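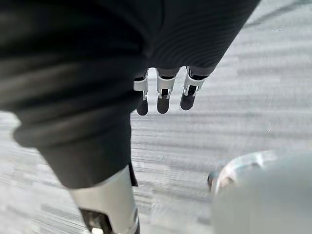
Carpet Care at Home: Frequently Asked Questions

Which carpets do you clean?

We clean wall-to-wall carpets and loose rugs made of wool, nylon, polyester or polypropylene. We do not clean silk, and we do not clean rugs made of jute or sisal, as these materials change color easily with water. If you do not know what your carpet is made of, please look on the back for a label, or send us a few fibers in an envelope.

Where do you work?

We visit homes and small offices in Perneswood and Unarthorpe. For Barta we come when there are at least two bookings for the same morning, so please ask your neighbors. Rugs can be brought to our workshop from any place.

How often should a low-pile carpet be vacuumed?

In a living room, two times a week is good. In a hallway it should be more often, because the sand from shoes cuts the fibers when people walk on it. In a guest room, once in two weeks is enough. Please go slowly with the vacuum cleaner. One slow pass takes out more dirt than several fast ones.

Should I turn on the rotating brush?

For short, cut pile, yes. For loop pile, no. The brush can catch a loop and pull it, and then you will have a line in the carpet that we cannot repair by cleaning.

I spilled coffee. What do I do first?

Put a white cloth on the spot and press. Do not rub. Change the cloth when it is full and press again until it takes no more color. After this, use cool water with a very small quantity of dish soap, then clean water, then a dry cloth. If there was milk in the coffee, please tell us when you book, even if the spot is not visible anymore. Milk gives a smell later.

Can I use vinegar?

On nylon and polyester you can, mixed with water, one part to four. On wool we prefer that you do not use it without a test in a corner. Many customers ask us about baking soda also. It helps with smell, but it is a fine powder and it stays at the bottom of the pile, so please use only a little.

What is Lukia?

Lukia is the name of our cleaning plan. It includes 2 visits in one year, one in spring and one in autumn, and a small bottle of spot cleaner. You can stop the plan after any visit. We do not ask for a reason.

How long does the carpet need to dry?

Normally it is dry by the next morning. In winter, with the windows closed, it can take one day more. Please leave the doors between the rooms open. You can walk on the carpet in clean socks after we finish, but not in shoes and not with bare feet.

Do I need to move the furniture?

We move chairs, small tables and lamps. We do not move pianos, aquariums, or bookcases with books inside. Any single piece over 40 kilograms stays in its place and we clean up to it. Under the metal feet we put small plastic squares, so that no rust goes into the carpet. Please leave them there until everything is fully dry.

Why did the spot come back?

This happens when a liquid went deep, into the pad. While the carpet dries, the rest of it travels up again. If it comes back within 17 days from our visit, call us and we will treat it again without payment.

What is the smallest order?

For a home visit, one room. There is no smallest order for rugs in the workshop. Offices with more than 200 square meters should write to us first, so we can come and measure.

Can my cat be at home during the work?

Yes, but in another room with the door closed. The machine is loud, and the hose goes through the front door, which has to stay a little open.

Was this page helpful? 17 people said yes
Shares: 2 Comments: 0

Contact us | © Perneswood Carpet Care. All rights reserved. | Back to top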